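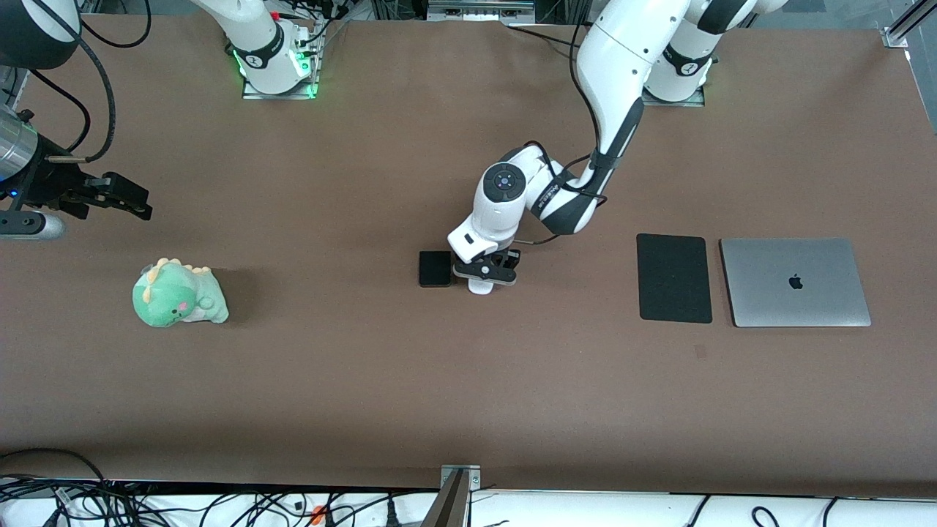

A matte brown tabletop.

Funine opens table repair and resurfacing shop in Bradska

BRADSKA, Sat 21 May. Furniture maker Funine today opened a shop in Bradska that repairs and resurfaces used tables from homes, schools, offices and restaurants. The shop takes tables of any make and does not require proof of purchase.

The service, sold under the name Beltero, covers tops with scratches, stains, burns, lifted edges and worn finishes. Customers can have the existing top refinished or have a new surface fitted to the old one. Legs and frames are checked at the same time, and loose joints are reglued at no extra charge when the top is being resurfaced.

Funine has made dining and work tables at its Solberg plant since 2000. Until now it has repaired only its own products, and only within the warranty period. The company said requests for work on older tables have grown steadily, many of them from owners who like the size or shape of what they have and cannot find a match in stores.

"People call us about a table that is solid underneath and looks terrible on top," said Ottar Løken, managing director of Funine. "Our answer used to be that we could sell them a new one. We lost some of those customers, and I understand why."

The Bradska shop is in a former printing building on Canal Street. It has a front counter where small tables can be dropped off, a finishing room with its own ventilation, and a drying area at the back. Tables too large to carry can be collected by van inside the city limits. Collection is booked by phone and the fee is taken off the bill if the work goes ahead.

Matte finishes will be the standard choice. Funine said glossy tops make up a small part of its orders and show fine scratches sooner, especially under overhead light. Gloss and satin are still available on request. Customers can choose from 37 colors, including several browns and grays that match ranges the company no longer makes. Sample boards can be borrowed for a week so that colors can be compared at home next to flooring and chairs.

A standard refinishing job takes five working days from drop-off. Fitting a new surface takes longer and depends on the size of the top. The shop gives a written price before any work begins, and the price holds for six weeks.

Getachew Woldemariam will manage the shop. He worked in the finishing department at Solberg before moving to Bradska and trained the new staff during the spring.

"Most of what comes in will be ordinary wear," Woldemariam said. "Cup rings, pen marks, a corner that has been bumped by the same chair for years. We will look at the table with the owner and say what can be fixed and what will still show afterward. Deep burns, for instance, often leave a low spot. Some owners would sooner keep the low spot than pay to have the whole top taken down."

Glass and stone tops are outside the scope of the service. The shop will also turn away tables with active woodworm and can give those owners the number of a treatment firm. Antique pieces are accepted for joint repairs, but the shop will not strip an original finish without a signed request.

Schools and restaurants with several tables to be resurfaced can have the work done in batches so that rooms stay in use. Loan tables are available during the school year, subject to stock. Orders for the summer break should be placed as early as possible.

Funine will review demand in November and decide then whether to offer the service in other cities. Production at Solberg is not affected, and warranty repairs on new Funine tables will continue to be handled at the plant.

The shop is open Monday through Friday. Price lists and collection forms are available at the counter and from Funine customer service.

About Funine
Funine designs and builds tables for homes and workplaces. The company is privately owned and has its head office and plant in Solberg.

Press contact
Funine Communications, Solberg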